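Left arm lets go in mid air, vendor says it's "expected"

Bench and Small Arm Robots > Troubleshooting and Safety

tritley_owner2
Posted 20th October

Looking for a sanity check before I send something expensive back.

I have a pair of Tritley arms on a shared rail, a wrist camera on the left one, run by the Gimo controller box. The job is sorting fake fruit onto a plate. Easy stuff on paper. Soft plastic, nothing heavy.

The left gripper opens on its own partway through a move. No command in the log. It picks up fine, lifts fine, swings over toward the plate, and somewhere in the swing the jaws go slack for a moment and whatever it was holding drops. Then they close again on nothing and the arm carries on to the plate and "places" it. The controller marks the cycle as good.

I ran 200 cycles and it did this on 58 of them. Right arm, same program mirrored, never.

Tritley support told me this is "expected behavior under dynamic load." A bunch of plastic grapes is a dynamic load now, apparently.

What I've done so far: swapped the gripper motors left to right, reseated every connector I could reach, went back one firmware version. The fault stayed on the left all three times.

gantry_gus
Cable. It's always the cable.

tritley_owner2
I reseated it.

gantry_gus
Reseated isn't replaced. You moved the motor over and the fault stayed put, so it isn't the motor. What runs between the motor and the board and bends on every single cycle? Put a new one in and come back.

MossyHex
I don't buy the cable theory yet. A broken conductor in a flex cable usually gets worse, and it gets worse at one particular joint angle. OP says "somewhere in the swing." If it was a cable you'd see it let go in the same place every time. I'd look at the supply. Two arms moving together on one power brick, the left one wakes up at the same moment as the right one, voltage sags, gripper driver resets, jaws go limp. Driver comes back and closes. That's exactly the pattern described.

gantry_gus
Then why only the left?

MossyHex
Longer run to the supply? Slightly worse driver? Both boards won't brown out at exactly the same voltage.

gantry_gus
"Slightly worse driver" explains anything you want it to.

Brahim El Ouafi
I'd like to back up a bit, because the drop bothers me less than the controller calling it a good cycle.

Does Gimo check anything at all after the place move? Jaw position, motor current, camera? If the jaws close on nothing they should end up further shut than when they close on a bunch of grapes. That's one number to compare. If the box doesn't compare it, then your 58 is only the ones you happened to see, and the "200 good" on the screen means the program got to its last line.

We had the same thing with a Pusivska cell in February. Screen said everything passed. Floor said otherwise.

tritley_owner2
It has a "grasp verified" flag. I assumed it did what the name says.

I went and looked. It's set when the jaws close at the pick and nothing clears it until the next cycle starts. So it verified the grasp once, before the arm moved, and never asked again.

And yes, the 58 is me sitting there with a clicker.

Brahim El Ouafi
Then I'd stop trusting any log that came out of that box, including the one that says there was no open command.

MossyHex
That's a stretch. A lazy status flag doesn't mean the command log is wrong.

Brahim El Ouafi
It means I'd check it with something that didn't come from the same vendor. Put a logic analyzer on the bus and see what goes to the gripper. If you're right you've lost an hour.

pinchpoint
Can I ask the boring one. Where are your hands when this is going on?

You said the jaws open without a command and then close without a command. Everyone is talking about dropped grapes. The part I don't like is the second half. If somebody reaches in to pick up what fell, those jaws are about to shut and nothing has told them to.

tritley_owner2
It's in an enclosure.

pinchpoint
Closed on all sides, with an interlock? Or open at the front?

tritley_owner2
Open at the front. The rail with the arm bases runs along there. I stop the program before I reach in.

pinchpoint
You stop the program, or you cut the power? If the driver is resetting like MossyHex thinks, stopping the program does nothing about it. The program isn't what's closing the jaws. Cut the power.

gantry_gus
These are tiny grippers. It'll pinch you. You'll swear. Life goes on.

pinchpoint
The arm behind it isn't tiny. If one driver on that bus can restart and go back to its last target without asking, I'd want to know what the shoulder does in the same situation before I leaned over it.

gantry_gus
OK, that I'll give you.

northbench
Been running this same pair for 168 hours total and never had a drop. Not saying OP is wrong, but I think people are quick to blame Tritley. Is your payload setting right? Grapes swing. The bunch hangs below the jaws and tugs at them when the arm speeds up. That could be what support meant by dynamic load.

MossyHex
A swinging bunch might pull out of closed jaws. It wouldn't open them.

northbench
Did OP see them open, or did OP see the grapes fall and assume?

tritley_owner2
I saw them open. Played it back slowly. They spread, bunch falls, they close.

And the strawberries do it too, and those don't swing.

northbench
Fair enough. What do you grab most in your 168... sorry, in your 200? I'm wondering if mine never does it because I only pick blocks, and the jaws never have to hold for long.

tritley_owner2
Mixed. Grapes are the longest hold because I lift them higher to clear the edge of the plate.

gantry_gus
Higher lift means the elbow folds more, and the elbow is where the cable bends. I'm just going to leave that there.

tritley_owner2
Update. Two things done, and I don't love either answer.

Put a meter with min/max hold on the supply. It dips when both arms start together, but not by much, and it stays inside what the manual allows. I had drops with no dip at all. So MossyHex, sorry, I don't think it's the brick.

Then I borrowed an analyzer. Brahim was half right. There's no open command on the bus, so the log is honest about that. But the gripper driver goes silent for a moment right at the drop and then reports in again as if it had just been turned on. The controller sees it go missing and puts it in a file called diag_minor. Not in the main log, not on the screen.

Brahim El Ouafi
So a motor driver fell off the bus under load and they filed it under minor.

tritley_owner2
Yep.

MossyHex
I'll take the L on the brick. I still want it noted that the driver IS resetting, which I said.

gantry_gus
Resetting because its power wire is broken inside the jacket at the elbow. Meter at the brick won't see that. Measure at the wrist.

MossyHex
Annoyingly, yes, measure at the wrist.

pinchpoint
And slow it down while you do. Clip the leads on with the power off, then step back.

tritley_owner2
New cable set is on order from Ait Brahim, they had it cheaper than Tritley and didn't ask me for a video first. I'm not calling it fixed when it shows up. It gets another 200 cycles with me and the clicker, and I'm reading diag_minor after every run. Support has the analyzer capture. The reply so far is that my ticket has been merged with another ticket, and I can't see the other ticket.

northbench
Checked my own diag_minor because of this thread. Two entries, both left gripper. I never noticed a thing.

tritley_owner2
Well, that's one more than just me. Can you post the lines? I'd like to send them along with mine. I've got both arms running at half speed until the cable comes, and I pull the plug before I reach in now.

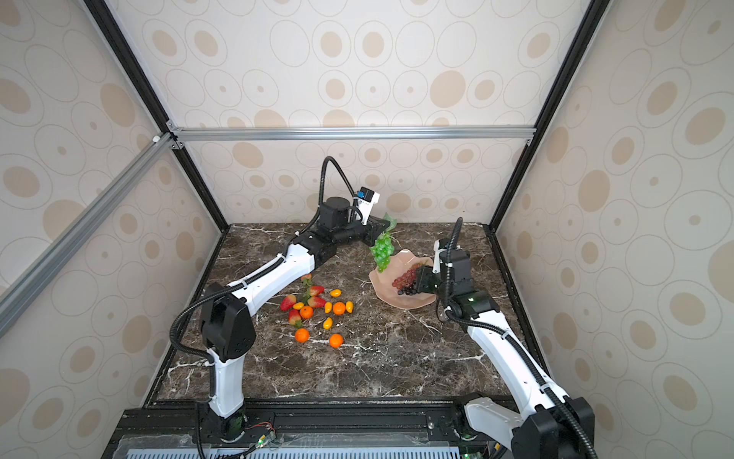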